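3.2 Where people keep their spare keys

I went into the Priswood interviews thinking I'd hear a lot about flowerpots, and I did hear about flowerpots, but much less than I'd hoped! Of the 31 households I visited, only 3 kept a key outside the house at all. Most had handed one to a neighbor years ago and then sort of forgotten about it (one couple had to call two different neighbors while I sat in their kitchen, which was great fun for me and less so for them).
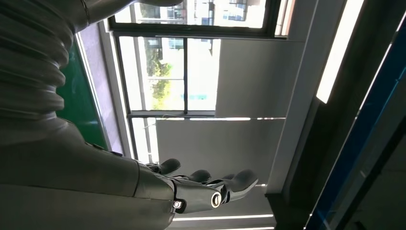 Figure 2.

Bimholm was another story. The houses there are farther apart, and people told me again and again that walking over to get a key felt like asking a favor. So they hide them. I heard about sheds, birdhouses, an old boot, and a coffee can that has apparently been in the same spot since February of the year the owners moved in. I loved these talks and let several of them run way too long.

I should say that I asked the question a little differently in the two towns. In Priswood I said "spare key," and in Bimholm I'd switched to "extra key" after a few people thought I meant the car. I don't think it changed much, but I can't rule it out, and I come back to the wording in Section 4.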